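# Small Screens, Long Memories: How Drurnton Learned to Edit

When the Drurnton Public Library opened its evening course in mobile video editing, the staff prepared 52 places. By the close of registration in November, 162 residents had applied. The library added a second session at 7:30 p.m. and moved the larger group to the reading room on the ground floor.

The course is built on Endier, an editing application for phones and tablets. Participants learn to trim clips, place still photographs in sequence, record narration and add captions. No earlier experience is required, and the oldest member of the current group is 70.

"People arrive with thousands of photographs on their phones and no idea what to do with them," says Mamta Pal, who designed the course. "They want something their families will sit down and watch."

Each participant completes one short film in four weeks. The first week is given over entirely to selection. Students are asked to put no more than 70 images into a single folder and to leave the rest alone until the course is over. Pal regards this as the most difficult assignment of the program, and several students each term request an extension.

Sound comes next. Endier allows music, narration and the original audio of a clip to be placed on separate tracks, and beginners tend to leave all of them at full volume. The instructors teach a simple rule: when a voice is speaking, the music should drop until it is barely noticed. Babita Sisodia, a retired bookkeeper, recorded her narration three times before she was satisfied. Her film follows the rebuilding of her family's bakery in Botholm after a fire, and it uses a single piece of piano music, faded out before the final photograph.

Captions have proved to be a matter of some debate. Akash Joshi, who teaches the later session, advises against the animated lettering offered in the application's menus. His students do not always agree -- a film about a youth soccer team, shown last term, used nearly every style available and was warmly received.
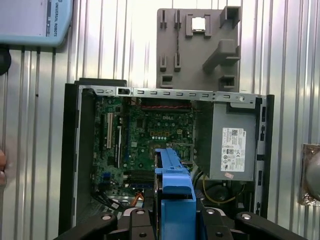

Storage remains the most common practical concern. A finished film of only a few minutes can occupy a large share of an older phone, and the working files take up more. The course handbook recommends that students export at a medium setting, confirm that the exported copy plays from beginning to end, and only then remove the project from the device. Original photographs should be kept in a second location.

The Chauhan Foundation, which pays for the software licenses, has agreed to support the program for another year. Kiran Rajput, its program officer, has asked the library to offer a shorter version for local clubs, with an emphasis on recording interviews. A public screening of the completed films is planned for the spring, and applications for the next term may be made at the main desk.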